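The kitchen table deserves its evenings back

I want to put in a good word for card games. Proper ones, with a pack that has gone soft at the corners and a score kept in pencil on the back of an envelope. I came back to them last February after a gap of 30 years, and I have been making a nuisance of myself on the subject ever since.

It started with a power cut. Half of Lidville went dark just after six, and by seven we had used up every other idea in the house. My sister found a pack in the drawer with the batteries and taught us rummy by candlelight, or her version of rummy, which has a rule about queens that I have never seen written down anywhere. The lights came back on halfway through the third hand. We carried on until bedtime!

What I had forgotten is how good cards are for talk. If you sit a teenager down and ask how school is going, you get one word. Deal the same teenager seven cards and you will hear the whole story of the falling-out at the bus stop, in bits, between turns, with both of you looking at your hands. There's something about having a small job to do that loosens people up. My father never talked about his years on the boats until we played cribbage, and then I couldn't stop him (nor did I want to, although he pegged shamelessly while I was listening).

People tell me that board games do all this and do it better. I like board games. I own a few big ones, including a railway thing that takes an hour to set up and a good deal longer to explain. But a pack of cards goes in a coat pocket and costs less than a sandwich. Out of it you can get whist, cribbage, sevens, patience for a wet afternoon and any number of silly games for small children. You can play on a train, on a blanket or on top of a suitcase. I have played on the ferry to Likholm with the cards tucked under a scarf so they wouldn't blow away, and lost, and enjoyed every minute of it.

There is the question of winning, too.

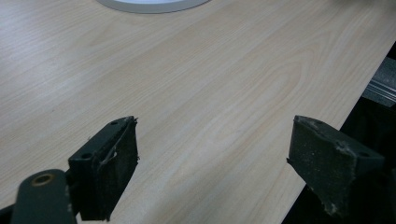
Luck evens things out in a way I have come to love. A nine-year-old with a good hand can beat a grown man of 53 fair and square, and she knows it was fair, and she will bring it up at breakfast. Chess won't give you that unless the grown man is pretending, and children can always tell. The better player still comes out ahead over a whole winter, so there's a reason to get better, but on any one night the game is wide open.

I do wish more places made room for it. The Hegarty café lets people stay on after the lunch rush and play for as long as they keep buying tea, and those are some of the happiest tables in town. Libraries could do the same, and so could pubs, a few of which still have a cribbage board gathering dust behind the bar. Ask for it! They're usually delighted.

If you haven't played since you were small, start with rummy and don't worry about getting the rules exactly right. Agree them before you deal and write them inside the lid of the box. Ours now include the one about queens, and I still think my sister made it up.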